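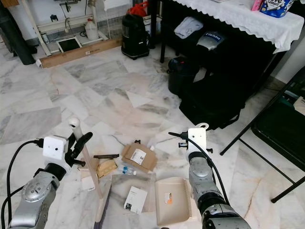
Sweeping area by the vacuum cleaner, with cardboard and a small water bottle on the tiles.

Left arm stops with fault 761 while sweeping and lets go of the broom

Posted by Nazanin Jafarzadeh, June 21, 2025

I have a two-arm Trolgate set up to sweep small rubbish off a tiled floor. The left arm works the hand broom and the right arm has the dustpan. It ran without trouble from March until I moved it to the new controller software, and now the left arm faults partway through the stroke.

What happens is this. The broom goes down, the arm starts to pull towards the pan, and after a short distance the left wrist stops with 761 (load over limit). Then the left gripper opens by itself. The first time, the broom fell over and the handle hit the right arm. No damage that I can find, but my hand was not far away because I was about to move a bit of cardboard.

Once it has faulted I can clear it and start again, and it may do up to 5 strokes before it stops. The right arm never faults. The load limit is at 3000 on both wrists, same as before the update.

I moved over to the sofa side to see if the floor there made any difference. It doesn't.

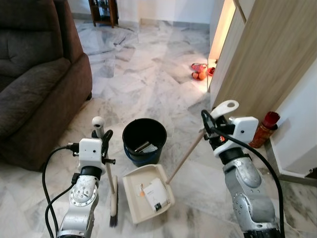 By the sofa: broom upright in the left gripper, dustpan in front of the black bucket.

What I have tried so far: restarting everything, homing both arms again, a different broom. I have not opened the wrist. Is this a motor going, or a setting? And how do I stop the gripper opening when it faults? That part worries me more than the stopping.

Zeeshan Niazi

Two separate problems, and I would do the gripper one first.

The update puts "on fault" back to Release for each gripper. Go to Tool, then Safety, and change it to Hold on the left and the right. Save it to the arm as well as to the screen, or it is lost at the next restart. Hold is right for a broom. If you ever use the arm for something where a person could get pinched, think again before leaving it on Hold. Either way keep your hands out until the arms are switched off. Clearing a fault does not make it safe to reach in, as the arm can move when it clears.

On the 761, I would guess the floor height. If the arm thinks the floor is lower than it is, it keeps pushing down through the bristles and the load climbs as it pulls. Raise the sweep height by 3 mm and try again. Please don't just put the 3000 up. It will stop the message and you will be wearing the wrist out.

Also look at the black cable on the left wrist. It loops out a fair way and it needs to move freely when the wrist turns. If it drags on the arm the controller may read that as load.

Nazanin Jafarzadeh

Thank you. Gripper was on Release on both sides, now on Hold. Sweep height raised as you said. I have run it back by the vacuum cleaner with the bristles only just bending and have not had a 761 yet. Cable looks free to me, but I will watch it for longer.

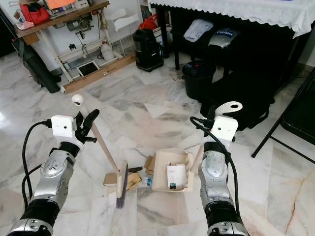 Broom head and dustpan on the tiles, torn cardboard between them.

Chaudhry

had the same on mine, turned the limit up and its been fine

Zeeshan Niazi

I would still not do that. If it comes back at the new height, run the stroke with the broom taken out of the gripper. If you get 761 with nothing in it, stop using the arm and have the wrist checked.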